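# The Remainder of the Văduva Bequest

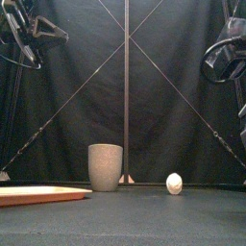
*Speckled cup, gray-beige, no handle visible.*

To the Trustees of the Flallgate District Museum, from the Office of the Registrar, October 6, 2020.

The Registrar has been asked to account for the delay in closing the Văduva bequest, and for the expenditure of 152 dollars recorded in August under the heading of Sundries. She submits the following statement and asks that it be placed in the minutes in full.

The late Mr. Văduva left to the Museum the contents of his house on Groner Street. The bequest was accepted on the usual terms. Under those terms the Museum is obliged to enter every object in the register, to assign it a number, and to state in writing what it is, where it was made, and how it came to be in the possession of the donor. Objects for which these particulars cannot be given are to be returned to the family. Mr. Văduva had no family. The terms make no provision for this circumstance, and the Registrar respectfully drew attention to the omission at the time of acceptance.

The bequest was found to contain 336 objects. Of these, 335 were entered without difficulty. Mr. Văduva had been a surveyor for the county, and he kept records in the manner of his profession. Each chair had a card. Each spoon had a card. The cards were written in pencil, in capital letters, and gave the date of purchase, the price, the name of the seller, and the weather. The Registrar's staff were of the opinion that no better documented household had come to the Museum in its history, and the work proceeded quickly on that account.

The remaining object was a cup. It had a card, as all the others did. The card read: NOT MINE. RAIN.

The Registrar wishes to set out the steps that were taken, in the order in which they were taken.

The cup was first referred to the Curator of Household Goods, who examined it for a maker's mark and did not find one. It was then referred to the Pamwood Pottery, whose manager replied by return of post that the piece was not theirs and that she would have been pleased if it were. A notice was placed in the Flallgate newspaper for five days, inviting any person with knowledge of the cup to write to the Museum. The cost of this notice was 152 dollars, and it is the expenditure about which the Trustees have inquired.

The notice produced eleven letters. Ten were of no assistance. Two of these concerned a different cup, one concerned a bicycle, and the rest were expressions of regard for Mr. Văduva, who had settled a great many boundary disputes in the district and appears to have been forgiven by both sides in most of them. The letters have been filed.

The eleventh letter came from a Mrs. Olga Vergara, of the Upper Road. It was brief. She wrote that she believed the cup was hers, that she did not require it back, and that she would be at home in the afternoons.

It is not the practice of this Office to call upon members of the public. The Registrar wrote to Mrs. Vergara enclosing Form 5, Statement of Prior Ownership, with a stamped envelope. The form was returned within the week. Under "Describe the object," Mrs. Vergara had written, "It is a cup." Under "State the circumstances in which the object left your possession," she had written, "You had better come." The Registrar therefore went.

Mrs. Vergara is eighty-seven years of age and lives alone in a house with a blue gate. She received the Registrar in the kitchen. She had put out bread and a dish of plums, and she would not discuss the cup until some of each had been eaten. The Registrar complied, and records the hospitality here as she is required to record any gift received in the course of her duties.

Mrs. Vergara then made the following statement, which was taken down at the table and read back to her.

She said that in the first year of her marriage there had been a dispute over the line between her husband's field and the field below it. The two men had stopped speaking. The county sent a surveyor, who was then quite young and had a new coat. He worked for most of a day with his chain and his stakes, and in the afternoon it began to rain. He did not come in. She watched him from the window for some time. Her husband had said that the man was not to be given anything, so that it could not be claimed afterward that he had been influenced.

She said that she considered this and did not agree with it. She made coffee, put it in a cup, and carried it down the field under her apron. She told the surveyor that it was not from her husband, and that it was not from the other side either. He asked whom it was from, in that case, as he would be obliged to note it. She told him to note the rain.

He drank the coffee standing up. Then her husband called from the yard, and she went back without the cup. When she looked out again, the surveyor had gone and the stakes were in. The line was found to run a little to her husband's disadvantage. She said that her husband complained of it for thirty years and never once moved a stake.

The Registrar asked whether Mr. Văduva had ever attempted to return the cup. Mrs. Vergara said that he had, on three occasions. He came first in the following spring, and her husband was at home, so he asked for directions to Pamwood, a town he must have known perfectly well, and left. He came again some years later and her husband was again at home. He was given the same directions. The third time was after her husband's funeral. He stood at the gate with a parcel under his arm and they spoke for a while about the condition of the road. Then he said that he found he had brought the wrong parcel, and he took it away with him.

The Registrar asked whether Mrs. Vergara had believed this.

Mrs. Vergara said that he was a very exact man and did not bring wrong parcels. She said that she had understood him to mean that if he gave the cup back he would have no further reason to be in possession of it. She asked that this be taken down in those words, and it was.

She was then asked where the cup had been made. She did not know. It had been in the house when she came to it. She was asked its value and said that the Museum might put down whatever it liked. She was asked, finally, whether she wished it returned to her, as the terms of the bequest would permit and, in the Registrar's reading, might require. Mrs. Vergara said that she had cups. She wanted to know whether Mr. Văduva had kept it on a shelf or in a cupboard. The Registrar consulted the house inventory and was able to inform her that it had been found on the sill of the kitchen window, on the side facing the Upper Road.

Mrs. Vergara said that the light was good on that side. She then wrapped the remaining plums in a cloth and gave them to the Registrar, who declares these also.

The position is therefore as follows. The place of manufacture is unknown. The maker is unknown. The manner in which the object came to the donor is known, but it cannot be described as purchase, gift, inheritance, or find, and the register offers no fifth column. Counsel for the Museum has been consulted and advises that an object lent without a term, by a person who does not ask for it, to a person who tried to return it and did not, is still on loan. Counsel further advises that the Museum, as successor to Mr. Văduva, is now the borrower. He rendered no bill for this opinion.

The Registrar has considered whether the matter might be resolved by leaving the cup out of the register altogether. An object without an entry may be placed in the study collection, where there are already some 1,000 such pieces, and it would not be inquired after. She does not recommend this course. Mr. Văduva made out a card for it, as he did for everything in his care, and it seems to this Office that he would have wished the entry to be made correctly, even if it was a long one.

The Trustees are accordingly asked to approve the following.

1. That the cup be entered in the register as number 336 of the bequest, with the origin given as "Upper Road, on loan."
2. That the original card be kept with it and not be amended.
3. That the expenditure on the newspaper notice be confirmed.
4. That the cup be shown in the east gallery, on the window side, and that no glass be placed over it.
5. That the Registrar be permitted to call on Mrs. Vergara once in each year to report on the condition of the object, as is customary between a borrower and a lender.

With regard to the last item, the Registrar notes that the Upper Road is not served by any bus after noon, and that the Museum's bicycle is in need of a back tire. An estimate is attached. She has also retained the cloth in which the plums were wrapped. It belongs to Mrs. Vergara and has been given a card.

Respectfully submitted,

The Registrar

*Entered in the minutes. Items 1 through 5 approved. The Trustees further direct that the tire be purchased, and that the cloth be returned at the Registrar's convenience.*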